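Looking after someone with flu or a winter bug at home

Most people with flu get over it in their own bed. A few habits in the kitchen and bathroom make it less likely that the rest of the household goes down with it too.

Give the ill person their own towel, flannel and cup, and wash up the cup apart from everything else. Hot water and ordinary washing-up liquid are enough. Let things drain on a rack instead of using a tea towel that has been hanging there all week.

Wash bedding at 40 degrees for flu or a cold. With a stomach bug, go up to 60 and don't shake the sheets out before they go in the machine.

Door handles, taps, the kettle, the fridge door and the remote control want wiping once a day. Spray the cloth for anything electrical, never the thing itself.

Open the bedroom window for 5 minutes in the morning and again before bed. Keep the door shut while you do it and the rest of the house stays warm.

Empty the bedside bin daily. Tie the bag before you lift it out - then wash your hands.

Drinks are easier in small amounts. Half a mug every hour goes down better than a pint glass left to go stale, and soup counts. Write down the time of each dose of paracetamol on a bit of paper by the bed, and check cold remedies for it as well, as many contain it.
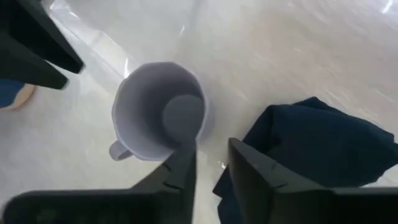 Amgate, Tuesday, November 11, 2025

Tea stains inside a mug come off with a teaspoon of bicarbonate of soda and a damp cloth. Rub, leave for a few minutes, rinse well. Don't mix bleach with any other cleaner.

The next page of tips, on drying washing indoors, goes up in December.

Yiran Wei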